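Accept cookies | Manage preferences
We use cookies to remember your settings on the shared notebook pages.

Sonard Shared Workshop Notebook
Two-arm cell, book shelving task
January 9, 2021
Shares 4 | Comments 2

Purpose of entry. To record the working rules for the two-arm cell as they stand after this session, and the points at which the Handutico procedure was found to be incomplete. Colleagues using the cell before the February review should treat this entry as the current practice. The Sadbridge copy of the procedure has not yet been amended and should not be relied on for items under "Handover and release" below.

Start-up. The cell was brought up in the order given in the procedure: controllers, then cameras, then grippers. Both stop buttons were tested before any motion was commanded. The left and right stops were tested separately, and each was found to halt both arms, as required. The test must be entered in the log by the person who carried it out, before the first run and under their own initials. Two entries from last month were filled in at the end of the day by someone else. Those entries have been struck through and the sessions marked as unverified.

Cable check. Wrist camera cables are to be checked through the full range of the wrist before the first run. The slack loop must be long enough that the connector takes no load at full rotation, and short enough that it cannot drop over the fingers of the opposite arm. The left loop was re-dressed this morning. The right loop was left as it was. Cable ties are not to be fastened across a joint housing under any circumstances.

Speed. Joint speed remained at the reduced setting throughout. The procedure permits the full setting once 10 consecutive runs have been completed without a stop. It is recorded here that this rule refers to runs of the same task with the same objects. Runs completed with the blocks do not count toward the total for books. The wording in the procedure is loose on this point and has been read both ways.

Task. Books are taken from the floor mat and placed on top of the low shelf. One arm carries at a time. The second arm may approach with open fingers but may not close on an object the first arm is holding unless a handover has been called aloud and entered in the run sheet.
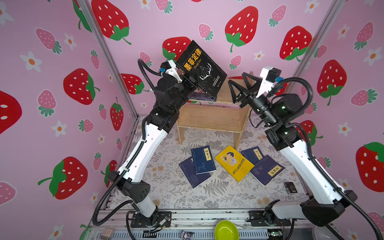
Handover and release. The procedure states that the receiving gripper shall be "in position" before release, without defining the term. Pending a revision, the following applies. The receiving fingers must be closed on the object and the grip force reading steady before the giving arm opens. If the reading is not steady, the giving arm holds, and the operator calls a stop. A hardcover held by one edge will turn in the fingers as the wrist tilts, and an early release puts it on the mat or on the other arm.

Hands in the cell. No person reaches past the front rail while either arm is powered. This includes reaching in to straighten a book, which remains the most common breach. An arm holding position is a powered arm. The correct sequence is: stop, confirm on both controllers, reach in, withdraw, confirm clear, reset. It was followed on each occasion this session. The added time per reset is accepted and is not to be recovered by shortening the sequence.

Objects. Only books on the approved list may be used. Dust jackets are to be removed, as they slide against the boards and give a false impression of a secure grip. Books with loose spines are withdrawn. A replacement copy may not be introduced during a set, even where the title is the same, without a note in the run sheet.

Recording. 16 runs were completed. Runs in which the operator intervened are kept and labelled as such. They are not to be deleted or repeated under the same run number. Asfaw has asked whether failed grasps may be trimmed from the start of a recording. They may not. The recording begins when the arms leave the rest position and ends when they return to it.

Shutdown. Arms returned to rest, grippers opened, power removed at the wall. The cell was left with the stops pressed in.

Outstanding:
- Define "in position" in the Handutico procedure and send the wording to Sadbridge.
- Clarify the consecutive run rule.
- Check the colour of the tape on the spare stop button. It does not match the others.
- Order finger pads, black, same hardness as the present set.

Comments (2)

sadbridge_bench
We had been counting block runs toward the full speed setting. Will go back to the reduced setting until the wording is fixed. Does the handover rule apply to soft items as well? The force reading on those takes a long time to settle.

notebook_admin
Yes, it applies to all items. If the reading does not settle, do not attempt the handover. Set the item down and pick it up again with the other arm.

Subscribe to receive new notebook entries by email. You may unsubscribe at any time.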